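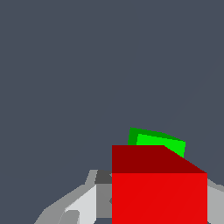 Figure 4. Simulated gripper view: red cube between the fingers, green block partly hidden behind it.

4. Stacking in simulation

By this point the real arm was still in its box at Merncombe waiting for a power supply, so Intan and I did the stacking task in the simulator. The aim was modest: pick up the red cube, put it on the green block, let go, and have both still be there afterwards.

Our first controller used the gripper camera alone. Figure 4 shows the difficulty. Once the fingers are either side of the cube, the cube hides most of the thing it is meant to land on. The colour threshold, which Leszek wrote and defends to this day, then reports the centre of whatever green is left and calls it the centre of the block. The arm believed this every time.

We ran 32 trials with that version and 16 ended in a stack. Wilfredo pointed out that a coin would have done as well and needed less debugging.

The second version saves the position of the green block before the approach and ignores the camera until the cube has been lifted. It is a dull fix and took an afternoon, most of which went on discovering that Ketell measures angles in degrees and our own code did not. Of the next 32 trials, 2 failed, both with the target near the limit of the arm's reach.

The flat shading flatters us. There are no shadows or textures, and red is always the same red - conditions the Cillside lab has never managed. We expect the thresholds to need redoing on the real arm, and Lilibeth has already started a list of lamps to switch off.

Logs for all the trials are in the shared folder, under a name we regret.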